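Reading the Narkel well results
2 October 2022

Iletti put out its well report on Narkel-2 in September, and the share price fell before most people could have read past the first page. I have now read all of it. The headline was "non-commercial gas," which is correct, but the log data in the appendix is more useful than the headline.

The well was drilled in 1,554 meters of water and reached the top of the target sandstone 3,365 meters below the seabed. That is close to the pre-drill estimate, so the seismic depth conversion held up. Net pay was 9 meters, in two thin intervals separated by shale. Porosity in the upper interval is fair. In the lower one it is poor, and the pressure points there scatter too much to fit a gradient.

Iletti ran wireline logs and took fluid samples but did not run a flow test. I would not read much into that. A test at this water depth keeps the rig on location for a long time, and with pay this thin the answer would rarely change the decision.

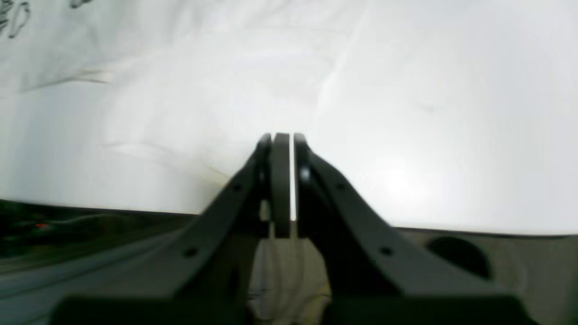 Dark gray gripper fingers with a lighter plate between them.

The partner position is more awkward. Mazza farmed in before the first well and carried a share of Iletti's costs on both. Under the terms published at the time, the carry ends with the second well, whatever the result. Any third well would be paid for at working interest, and Iletti's last half-year accounts do not show the cash for it.

That leaves the Revine prospect, on the west side of the same block. Revine is mapped at the same level but sits on the other side of the main fault, closer to where the source rock is thought to be mature. The Narkel gas was dry, which fits with a long migration path. It does not prove one. The report gives no isotope data, and I would want to see it before assigning Revine a liquids case.

My model now has Narkel at zero and Revine at a lower chance of success than before, mostly on reservoir quality. I have left the license extension in as a base case. The application is in, and the regulator has not published a decision.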